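第七章 规程与它管不到的地方

本章内容
7.1 三种叫做“标准”的东西
7.2 一条规程是怎么变空的
7.3 手持夹爪作业:工位、线缆与人手
7.4 记录、签字与可追溯
7.5 例外的写法
习题与讨论

学习本章之前,读者应已读过第三章(危险识别)和第五章(末端执行器)。没有读过第五章的读者可以先看5.2节,其余部分遇到时再查。

上一章结尾处我们留了一个问题:同一台设备,同一份作业规程,两个班组做出来的东西为什么会差那么多。常见的回答是“执行不到位”。这个回答在事故报告和整改通知里出现的次数太多,以至于读报告的人往往看到这里就停了。本章从怀疑这个回答开始。

先看一件小事。Clanidik是一家做演示数据采集的公司,操作员双手各持一只夹爪,在台面上完成指定动作,动作轨迹和夹爪开合量随之记录下来,供后续训练使用。公司有一份内部作业规程,共161条。条文从着装写到电源,从台面清理写到文件命名,排版整齐,每页有页眉页脚和版本号。Natnael Degefa当时负责质量,他做了一件很多质量负责人不愿意做的事:把161条逐条拿出来,问“如果今天没有人遵守这一条,我们明天凭什么知道?”

能给出答案的只有60条。

剩下的条文并不都是废话。有些写得很对,例如“操作员应保持注意力集中”;有些写得很细,例如线缆应“合理布置”,后面跟着半页解释。问题在于,写得对和管得住之间隔着一段距离,而这份规程对这段距离一个字也没有提。Degefa后来在内部备忘里写道,他原本打算删掉所有查不出来的条文,被劝住了,理由是客户审核时要看条数。

笔者转述这件事,并无嘲笑Clanidik的意思。本书编写期间我们看过的规程里,它算认真的。值得留意的是那个劝住他的理由。规程有两类读者,一类是干活的人,一类是来看规程的人,后一类通常更有决定权,于是条文慢慢朝着他们的口味生长。本章后面讲到的许多毛病,都可以追到这里。

7.1 三种叫做“标准”的东西

日常谈话里,“标准”一词至少指三样不同的东西,初学者容易混为一谈,老手有时候故意混为一谈。

第一种是公开发布的技术标准。工业机器人方面,读者最常遇到的是ISO 10218系列,谈机械安全的风险评估则绕不开ISO 12100。它们的适用范围写在开头,术语有定义,规范性要求和资料性内容分得清楚。阅读时最容易犯的错误是跳过适用范围。一份为工业环境中的机器人编写的标准,未必能照搬到一张摆着手持器具的桌子上。手持夹爪由人拿着,没有机械臂带动它,这时“机器人的危险运动”从何谈起?有人因此断言公开标准与这类作业无关,也有人把标准全文列进投标书的附件,声称“全面符合”。两种态度都省掉了读适用范围的那十分钟。

第二种是企业或项目的内部规程。它的效力来自合同和管理关系,内容可以比公开标准严,也可以涉及公开标准完全不谈的事,例如每段演示从什么姿态开始、失败的片段留不留。这类文件质量参差,原因之一是写的人常常没有做过那份工作,原因之二是做过那份工作的人常常不愿意写。

第三种是所谓的“良好实践”。这个词的麻烦最大。它听上去像是从许多经验里提炼出来的,实际来源却往往是一篇文章、一次培训,或者某位资深工程师的习惯。习惯未必不好,可是一旦冠上“良好实践”的名字,就没有人再问它是在什么条件下形成的。Tivo的培训材料里有一条建议,要求操作员每次开始前把夹爪完全张合三次。笔者问过这条的来历,得到的说法有两个版本:一说是为了让开合量的读数归位,一说是早期某个型号的传感器有迟滞,型号停用以后动作留了下来。两种说法都讲得通,材料里一种也没有写。照做的人因此无从判断,换了器具以后还要不要做。

建议读者养成一个习惯:见到“应当”二字,先问它属于上述哪一种。若属于第一种,去查条款号;若属于第二种,去查是谁批准的;若属于第三种,去查理由。查不到的,先在页边画一个问号,照做可以,引用时要小心。

7.2 一条规程是怎么变空的

空条文很少是一开始就空的。以“作业前应检查线缆”为例。它的原始版本多半来自一次具体的麻烦:有人抬手时线被什么东西挂住了,一段演示作废,或者接头松了,数据断在中间。当时写下的句子可能是“检查左右两根线在双手最大行程处是否仍有余量”。这句话很好用,读的人知道该伸手,知道该看哪里。

接下来发生的事情各处大同小异。工位换了,线不再是两根,于是“左右两根”被删去。审核人员觉得“最大行程”没有定义,于是也删去。再有人提出检查不应只限于余量,还要包括外皮和接头,句子又加长,加长以后被嫌啰唆,最后定稿为“作业前应检查线缆,确保其处于良好状态”。每一步修改都有道理,合起来把一句能用的话改成了一句签字用的话。

Yau的一个项目提供了另一种变空的方式。该项目要求每交付400段演示,由组长抽查一次工位布置,并填写检查表。规定本身可以执行,间隔也不算离谱。后来产量上去了,组长抽查来不及,项目方没有改间隔,改的是检查表:原来要填写实测余量和台面上的物品,改为勾选“符合”或“不符合”。表格从此没有出现过一次“不符合”。

看到一列全是“符合”的记录,有两种读法。乐观的读法是现场管理得好。笔者倾向于另一种读法:这张表已经失去了发现问题的能力,至于现场好不好,从表上看不出来。一项检查如果从来不产生坏消息,应当先检查这项检查。

有人会反驳说,勾选式的检查表在航空和医疗领域有很成功的应用。这一点没有异议。可是那些表上的项目通常很短、很具体,由熟悉情况的人在固定的停顿点上逐项念出来。把它们的格式搬过来容易,把停顿点搬过来就难得多,因为停顿要占工时,工时要进报价。读者将来若有机会看到一份报价单,不妨找一找其中有没有留给检查的时间。规程里写了、报价里没有的那些检查,由谁来做,在什么时候做,答案往往很尴尬。

7.3 手持夹爪作业:工位、线缆与人手

从本节起讨论具体作业。选择双手持夹爪的演示采集作为例子,理由有三。它的设备不复杂,读者容易在实验室里复现;它处在公开标准覆盖得不太好的地带,自拟规程的分量因此更重;它看上去没有危险,而看上去没有危险的作业最能检验一份规程是否在认真说话。

7.3.1 台面

多数内部规程对台面的要求是“平整、清洁、无杂物”。前两个词尚可,第三个词需要推敲。演示需要容器、工件,有时还需要定位用的小件,它们算不算杂物?Prellov的规程对此作了一个值得借鉴的处理:每项任务附一份物品清单,清单以外的东西一律算杂物,清单以内的东西必须写明起始位置。这样一来,检查的人不必凭感觉判断“乱不乱”,对照清单即可。

代价也要说清楚。清单要有人维护,任务稍有变动就得重写,而Prellov的清单在运行半年以后已经出现与实际任务对不上的情况。Jahangir Roy在该项目担任现场工程师,他的看法比较直接:一份过期的清单比没有清单更糟,操作员会学会忽视它,顺带学会忽视旁边其他的文件。笔者基本同意,只补充一句,过期的清单至少让人看出哪里过期了,“无杂物”三个字永远不会过期,因为它从来没有说过什么。

台面的边界同样常被遗漏。规程关心台面上有什么,很少关心手和线越过台面边缘以后会碰到什么。支架、导轨、地上的小零件,都在“工位”的门外,也就都在责任的门外。工位的范围究竟画到哪里,应当在规程第一页写明,最好附一张平面图,把人站立或坐着的位置、线缆落地的位置、支架腿张开后占的地方都画进去。

7.3.2 线缆 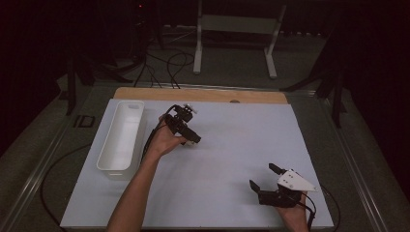 有线夹爪的线至少要过三关:沿手臂或贴近手臂的一段,离开台面边缘的一段,落在地上的一段。三段的失效方式不同,规程却习惯用一个“线缆”统统带过。

沿手臂的一段,主要问题是牵拉。线太短,操作员会不自觉地缩小动作幅度,采到的轨迹就带着线的形状。这类偏差在数据里很难辨认,它不会报错,也不会断流,只是让所有的伸手都比应有的近一点。线太长则会在前臂附近打圈,遮挡视线或者勾到工件。规程若要管这一段,应当规定余量的检验方法,例如双手分别伸到任务要求的最远点,保持握持,由第二个人观察线是否绷直。只写“余量适当”,等于把判断推给了当天最着急的那个人。

越过台面边缘的一段,主要问题是摩擦和弯折。边缘是什么材料、有没有倒角,会影响外皮磨损的快慢,可是多数规程在这一点上沉默。做法可以很简单:在边缘处指定过线位置,并且把检查外皮的频次单独列出来,不与整机保养混在一起。

落地的一段,主要问题是绊人,其次是被椅轮或者支架腿压住。常有规程写“地面线缆应收纳整齐”。整齐是给参观者看的指标。盘成漂亮圆圈的线照样可以绊人,而散在人不会经过的角落里的线,风险也许很低。更有用的问题是:从操作员的位置到出口,脚要跨过几根线?答案若是零,地面其余部分乱一些,可以排到后面再处理。答案若不是零,就应当改走线,实在改不了的,加护线槽,并在平面图上标出来。

Roy曾经要求把跨线次数写进验收条件,对方的回复是“业内没有这样的做法”。这句话可能是真的。业内没有某种做法,说明的是业内目前的状况,至于这种做法该不该有,要另行论证。读者今后会反复听到类似的答复,建议每次都把这两件事分开。

7.3.3 人手

夹爪由手握持,夹指又在手的前方开合,因此夹手的可能性存在,只是力的大小因器具而异。规程里常见的句子是“禁止将手指伸入夹指之间”。句子没有错,但它只覆盖了持夹爪的人。调试时伸手来帮忙的第二个人,清理工件时顺手去扶的那只手,都不在句子的想象之内。比较完整的写法应当交代三件事:谁可以在夹爪通电时触碰夹指一侧;触碰之前由谁确认;确认的话怎么说。

握持姿势是另一处薄弱环节。长时间举着两只带线的器具,手腕和前臂的负担不小,这一点任何试过的人都知道。规程通常给出一个休息间隔,然后就不再过问。某个项目规定每完成400段休息一次,按段数计,不按时间计。段数容易统计,这大概是选它的全部理由。可是任务有长有短,同样的段数对应的举持时间可以相差几倍。按段数安排休息,保护的是统计的方便。本书主张按累计举持时间安排,并允许操作员在没有达到间隔时主动提出停顿,停顿不计入个人产量考核。最后半句若不写进去,前面的允许就形同虚设。

需要承认,上述主张缺少足够的公开数据支持。不同重量的夹爪、不同的任务节奏之下,合适的间隔是多少,笔者给不出一个数。见过一些材料给出了很精确的数字,追下去没有出处。遇到这种情况,规程宁可写明“暂定,待复核”,并注明复核的日期和负责人,也不要借一个精确的数字来显得有把握。本节的内容核对至2025年2月,此后若有新的公开资料,以新资料为准。

7.3.4 动手之前的练习

在进入7.4节之前,请找一份你所在实验室或者实习单位的作业规程,任选连续的一页,完成下面的工作。

用Degefa的问法逐条过一遍,把能查出违反情况的条文和查不出的条文分别做记号。对查不出的条文,试着还原它的原始版本:当初可能是哪一次麻烦催生了它,当时的句子里可能有哪些具体的词后来被拿掉了。还原的结果不必正确,写出来以后去问一问做这份工作时间最长的人。

再选一条你认为写得好的,找出它在现场没有被遵守的一次。如果找不到,写明你找过哪些地方,找了多久。

完成之后不要急着改写整份规程。把结果带到课上,7.4节讨论签字与记录时会用到。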